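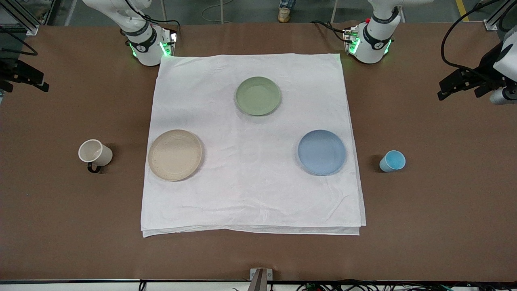

How do I get old yellow fold lines out of a cotton tablecloth?

Posted by Ximena Toledo in Laundry and Linens

I have a white cotton tablecloth that was stored folded in a cedar chest for 33 years. It came out with yellow-brown lines along every fold. The rest of the cloth is fine, maybe a little dull. I washed it once in warm water with regular detergent and the lines got lighter but they are still easy to see. I would like to use it for a dinner in August. I have a bottle of chlorine bleach but I'm nervous about using it on something this old. What should I try first?

3 replies

Tosh

Soak it in oxygen bleach, the powder kind, and leave the chlorine bleach in the cabinet. Chlorine can weaken old cotton, and the folds are already the weakest part of the cloth.

Fill a tub or a big plastic bin with the hottest water the care tag allows. If there's no tag and you're sure it's all cotton, hot tap water is fine. Dissolve the powder completely before the cloth goes in, using the amount on the package. Unfold the cloth all the way and push it under. Leave it for eight hours or overnight. If the water has gone yellow and the lines are still there, drain it and start again with fresh water and powder. Mine took 4 soaks, and the last one made the biggest difference.

Rinse it twice, then wash it on gentle with a little detergent. Don't put it in the dryer or iron it until you're happy with the color. Heat can set whatever is left. Dry it flat or over two lines so the weight isn't all on one crease.

One thing to check first: hold the fold lines up to a window. If you see thin spots or broken threads, skip the machine and do everything in the tub. Also, if there's any colored embroidery, test a corner with a wet white rag before you soak the whole thing.

Gastura

lemon juice and sun. my grandmother did all hers that way, just laid them on the grass

Stimov

Agree with the first reply on the soak. Sun does help with white cotton, but I would stick to plain water on the cloth and leave out the lemon. It's an acid and you have to rinse it out very well or it can cause trouble later.

About storing it afterward, the wood in the chest may be part of your problem. Bare cedar gives off oils and acids that stain fabric over time. Wrap the cloth in acid-free tissue or a clean, washed cotton pillowcase before it goes back in. Don't use starch before storage. Rolling it on a tube is better than folding, but if you have to fold it, take it out a couple of times a year and fold it in different places.

Ximena Toledo

Thank you. No thin spots that I can find and no embroidery. First soak is going in tonight.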